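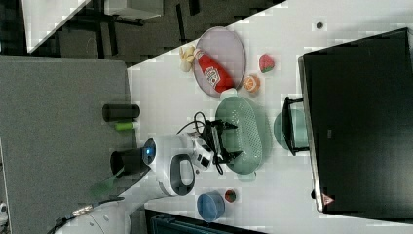
Let the ketchup be dinner

Opinion > Family > Play

October
By Zarmeena Warraich

I have strong feelings about toy kitchens. We've had one in the front room for five years now, and in that time I've heard every visiting grown-up say some version of "ooh, shall we put the fruit away with the fruit?" No! Leave the fruit where it is!
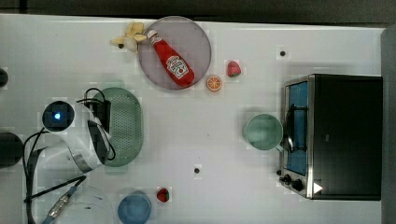
Play food gets sorted far too much, if you ask me. You buy the set, it comes in a tray with a hollow for each piece, and straight away everybody over thirty thinks the game is getting things back into the hollows. Give it to a child and within minutes you get a plate with a whole ketchup bottle lying across it, served as the main course, and the strawberry and the orange left off to one side like an afterthought. I think that's a perfectly good dinner. I've been given it many times and I always ask for seconds.

My other grumble is the price of the "realistic" stuff. I saw a set in Rinaldi with 50 pieces, all beautifully painted, and my first thought was who on earth is picking that lot up. What gets played with in our house is the colander (it has been a hat, a boat and a bed for a bear) and anything that looks a bit daft. 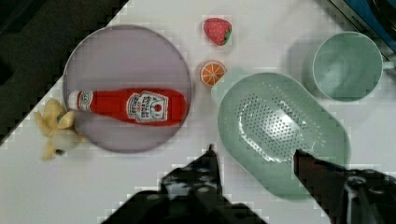
Ketchup for one, banana skin on the side.

A banana skin is my favourite bit of any set, by the way. It's rubbish, it's meant for the bin, and yet it gets cooked, served and fought over. My mother's generation would have called that silly. I call it the best value thing in the box, and I'd happily swap a whole tray of neat little croissants for one more. 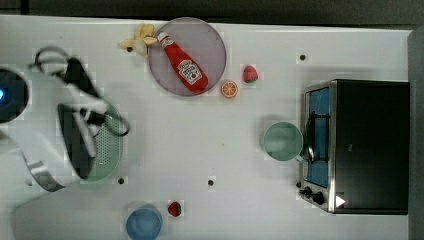
Stavros Moschos wrote to me after my last column to say that tidying is part of the game too, and that his two like nothing better than lining up the cups by size. Fair enough, and if they thought of it themselves I've no quarrel with it. I only mind when it's us doing the lining up, with the child stood there holding a spoon, waiting for us to finish so she can get the soup on.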